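Clavik drawer-handling arm package
Budget and planning notes for small sites
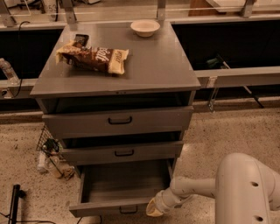 White arm at a three-drawer test cabinet, bottom drawer open.

Drawers are where a lot of arm purchases go wrong. The sales sheet lists reach and payload, and neither figure tells you if the thing can get its fingers behind a pull handle near the floor. Ask to see the lowest drawer done on your own cabinet. A U-shaped pull leaves room for a fingertip, while a recessed lip may not, and we have yet to see a quote that mentions the difference.

What the package includes
Arm, gripper, controller, floor mount, one set of spare finger pads. The cabinet is extra. Yagi sells one as a "training cabinet" and we can't see what it does that an ordinary three-drawer unit doesn't. Buy the ordinary one.

What it leaves out
Cable covers, for a start. Floor cables get rolled over and tripped on, and the covers come to $200 for a normal bay. Site setup is another $200 if the bay is ready on the day, more if the installer has to come back. Neither line shows up in the Lakavberg bundle price, so add them before you compare it with ours.

Running cost
Pads wear. Darnau rates its pads for 576 hours, measured on smooth test handles. Painted metal pulls are rougher and we would plan on less. Order 2 spare sets with the arm and see how quickly you go through the first.

Floor space
Measure with every drawer fully out, then add the swing of the elbow. The catalog footprint covers the base plate only. Leave a clear strip beside the cabinet as well - shelving and baskets tend to creep into it.

Who should wait
If you have one cabinet and a person already standing near it, the arm is hard to justify. Claims about payback within a year assume long shifts and no jams. We have not seen the records behind them. Ask for a trial on your own drawers, with the usual odds and ends left on top, and get the return terms in writing. The next price review is in November.

Prices checked April 22, 2026. Freight and tax not included.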